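Is the Zenell water filter subscription worth it?

toverance_tap
Zenell had a table at the Fludelthorpe market and the guy told me our tap water "flattens" tea. 300 dollars up front, then 19 a month for cartridges. Has anyone here bought one and noticed a difference?

gritbucket
Bought it in October. Tea looks clearer, no film on top. Taste, maybe a little. I wouldn't swear to it.

limescale_lou
Clearer than what? Did you try the two side by side without knowing which was which? For 300 dollars I'd want more than "maybe a little."

toverance_tap
Fair. My usual is a strong black tea, plain tap water, dark gray mug, no milk.
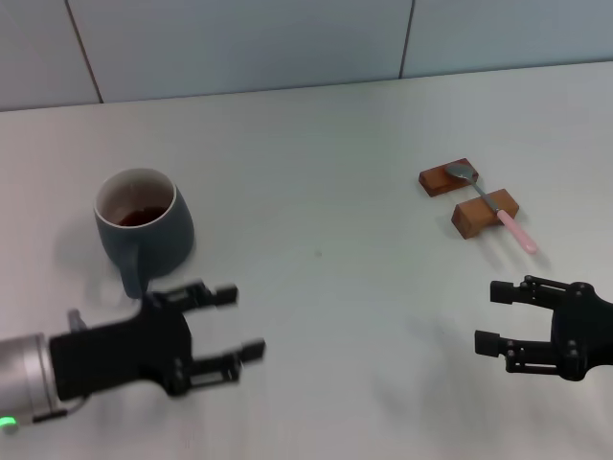

pipewrench moved on to the price: 19 a month never ends, and the Marchetti pitcher was 179 last time I looked, with cartridges you buy when you feel like it. Same carbon inside, I'd bet.

gritbucket
You'd bet, but do you know? The Zenell softens too. The Marchetti doesn't.

pipewrench
It says "conditions" on the box — that isn't the same word as "softens." Ask them for a hardness number before and after.

limescale_lou
I asked. Three emails, and all I got back was a coupon.

toverance_tap
OK, holding off. Does the hardware store in Toverance still sell test strips?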